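Seminar: Medien und Erinnerung nach politischen Konflikten
Handout zur fünften Sitzung: Wie Lokalzeitungen über einen beendeten Streit schreiben

Lesen Sie bitte vor der Sitzung den ganzen Text. Die Fragen am Ende besprechen wir in kleinen Gruppen, eine schriftliche Abgabe ist nicht nötig.

1. Der Fall Bralville

In der letzten Sitzung haben wir über den Begriff des dominanten Deutungsmusters gesprochen. Heute wenden wir ihn auf ein kleines Material an. Die Gemeinden Bralville und Povero waren lange eine gemeinsame Verwaltungseinheit. Nach der Trennung gab es Streit über die Schulen, über die Wasserleitung und über die Frage, in welcher Sprache die Ämter Briefe schreiben. Der Streit ist rechtlich beendet. In den Zeitungen ist er es nicht, und damit beginnt unser Thema.

Das Korpus besteht aus 435 Artikeln der beiden Lokalblätter. Davon sind 206 in Povero erschienen, der Rest in Bralville. Aufgenommen wurden nur Texte, in welchen die Trennung ausdrücklich erwähnt wird. Leserbriefe sind nicht dabei, obwohl sie sehr interessant wären; sie verlangen eine andere Methode, und wir kommen im Dezember auf sie zurück.
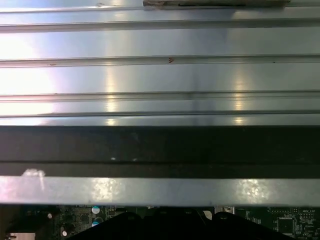
Seite 14

2. Drei Begriffe, die man trennen muss

Thema: wovon ein Artikel handelt. Zum Beispiel die Renovierung einer Schule.

Rahmen: unter welchem Gesichtspunkt das Thema gezeigt wird. Dieselbe Renovierung kann als Frage des Geldes erscheinen oder als Frage der Gerechtigkeit zwischen zwei Gruppen.

Erzählung: in welche längere Geschichte der Artikel das Ereignis einordnet. Typische Signale sind Wörter wie «wieder», «noch immer», «seit damals». Achten Sie besonders auf diese kleinen Adverbien. In den Blättern aus Povero steht «wieder» oft schon im ersten Satz, und der Leser muss dann selbst wissen, was beim ersten Mal geschah.

Viele Arbeiten von Studierenden verwechseln Rahmen und Erzählung. Ein Rahmen kann in einem einzigen Artikel gefunden werden. Für eine Erzählung brauchen wir mehrere Artikel, am besten über mehrere Jahre.

3. Wer spricht?

Bei jedem Artikel wird notiert, welche Personen oder Institutionen zitiert werden und ob das Zitat direkt oder indirekt ist. Die Blätter zitieren vor allem Amtsträger der eigenen Gemeinde. Die andere Seite kommt meistens indirekt vor, im Konjunktiv, und ohne Funktion: «aus Bralville heisst es, man sei überrascht». Diese Form ist grammatisch korrekt und trotzdem nicht neutral. Sie nimmt dem Gegenüber das Gesicht.

Die Stiftung Noonan hat eine Zeit lang gemeinsame Redaktionstage für beide Blätter bezahlt. In den Artikeln aus dieser Periode ist das direkte Zitat der anderen Seite häufiger. Man darf daraus aber nicht sofort schliessen, dass die Redaktionstage die Ursache waren. In der gleichen Zeit hat auch die Leitung von einem der Blätter gewechselt. 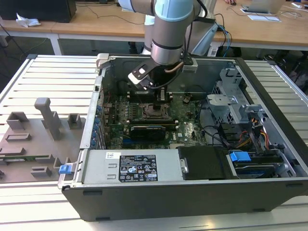

Die Kodierung ist der Schritt, bei dem die meisten Fehler entstehen. Wir arbeiten mit dem Kodierbuch Muvomel, das Sie im Semesterordner finden. Jeder Artikel wird von zwei Personen unabhängig gelesen, und erst danach werden die Ergebnisse verglichen. Wer kodiert, soll nur das festhalten, was im Text wirklich steht. Nehmen wir als Übung einen Computer mit abgenommener Seitenwand, auf dessen Platine «DELL» zu lesen ist: Der Schriftzug ist ein Befund, aber wem das Gerät gehört und ob es funktioniert, wäre schon eine Deutung. Genau so verhält es sich mit dem Satz «Die Gemeinde schwieg zu den Vorwürfen». Der Befund ist, dass kein Zitat vorhanden ist. Das Schweigen ist die Deutung der Redaktion, und sie muss in einer eigenen Spalte kodiert werden.

Insgesamt sind mit diesem Verfahren 1338 Textstellen erfasst. Eine Textstelle ist mindestens ein ganzer Satz. Überschriften gelten als eigene Stelle, auch wenn sie nur aus einem Wort bestehen.

4. Grenzen der Methode

Erstens sagt das Korpus nichts darüber, wie die Artikel gelesen wurden. Ein Deutungsmuster kann in der Zeitung dominant sein und am Küchentisch gar keine Rolle spielen. Zweitens fehlen uns die Themen, die beide Blätter weggelassen haben. Über die gemischten Familien zum Beispiel steht fast nichts im Material, und das Wenige ist immer Lokalkolorit: ein Fest, ein Rezept, ein altes Haus an der Grenze.

Ein weiterer Punkt betrifft das Wort «Normalisierung». Beide Blätter benutzen es, jedoch nicht mit dem gleichen Inhalt. In Bralville bedeutet es meistens, dass man über den Streit nicht mehr spricht. In Povero bedeutet es, dass zuerst über ihn gesprochen werden muss. Wer die Häufigkeit des Wortes zählt, ohne die Umgebung zu lesen, bekommt ein falsches Bild von Einigkeit.
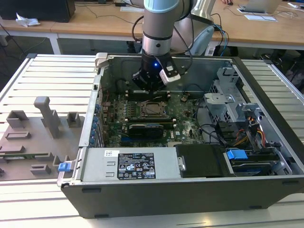 5. Fragen für die Gruppenarbeit

Suchen Sie in den ausgeteilten Artikeln eine Stelle, an welcher Befund und Deutung im selben Satz stehen. Schreiben Sie den Satz so um, dass nur der Befund bleibt.

Welche Bezeichnungen werden für die Trennung verwendet (Teilung, Lösung, Verlust, Neubeginn)? Wechselt die Bezeichnung innerhalb eines Artikels?

Vergleichen Sie zwei Berichte über dieselbe Gemeinderatssitzung. Wer wird direkt zitiert, wer indirekt?

Zur nächsten Sitzung bitte das Kodierbuch mitbringen, Kapitel zu den Überschriften.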